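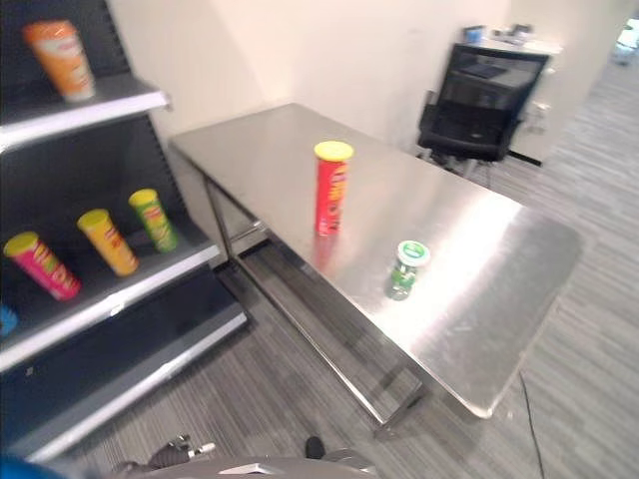
Shelf Presentation of Cylindrical Snack Packaging: Report on a Student Project

Department of Retail and Packaging Studies, Karkden College
Submitted 16/01/2019

1. Introduction

The present report sets out the work carried out for the second-year module in shop layout and packaging. The project examined how crisps sold in cylindrical canisters are displayed on small retail shelving, and whether the position of a canister affects the ease with which a customer can read its label. The subject was proposed by the Penry convenience shops, which had asked the College for suggestions on the arrangement of snack products in branches with limited floor space.

Canisters are a familiar form of packaging, but they present certain difficulties to the shopkeeper. A canister may be turned so that its name faces the wall, and it will roll if placed on its side without support. Bags do not behave in this way, and much of the guidance given in the course handbook concerns bags and boxes only.

2. Arrangement of the Room

The work was done in a carpeted room ordinarily used as an office. A dark grey shelving unit of the retail type, with white-edged shelves, was placed near a stainless steel table. The table served as the sorting surface, and canisters were set upon it before being assigned to a shelf. The desk and office chair remained in the room throughout the project.

Steel was accepted as a table surface because it was available, although it was found to have a disadvantage. The brushed top reflects light strongly, and there is a bright patch towards the middle of it. Canisters assessed on the table were therefore judged under different conditions from those on the shelves. It was decided that no label should be scored for legibility while on the table.

3. Method

Two methods of display were compared. In the first, canisters stood upright with the front of the label facing outwards. In the second, canisters were laid tilted, side by side, on the middle shelf. The pink-and-red, yellow and green canisters, all with yellow lids, were used for the tilted display. Their lettering is large, and it was thought that this would allow the effect of position to be studied separately from the effect of small print. An orange canister with a matching orange lid was stood on the shelf above as the upright comparison.

The red canister and the short green can with the white lid were kept on the table as reserve items. The short can was of interest because its height differs from that of the red canister, and the handbook gives no advice on mixing sizes within one row.

Members of the College were invited to stand before the unit and to name each product as quickly as they were able. In all, 40 persons took part over seven days. Each was then asked which display appeared tidier and which was easier to read. Answers were written on a form prepared by the group.

4. Findings

Upright canisters were considered tidier by the greater part of those taking part. Opinion on ease of reading was more evenly divided. Persons of greater height reported that the tilted labels on the middle shelf could be read without bending, while others preferred the upright canister on the higher shelf.

Colour was mentioned more often than had been expected. Several persons named a product by its colour before reading any word on it, and the colour of the lid was cited as a help where it differed from that of the canister. The orange canister was described on a number of forms as the plainest to find.

The tilted display required more attention from the group. Canisters had to be put back in line after handling, and a branch with few staff might find this a burden.

5. Limitations

The number of products was small, and all participants were drawn from the College. The lowest shelf was not used for the comparison, so the report can offer no view on display near floor level. Prices were not shown, and no purchases were made.

6. Recommendations

It is recommended that upright display be retained as the ordinary practice, and that tilted display be confined to a single shelf at middle height. A further trial in the Pramel branch is proposed for April, subject to the agreement of the shop. The group would wish to include the lowest shelf on that occasion and to test short cans and tall canisters in the same row.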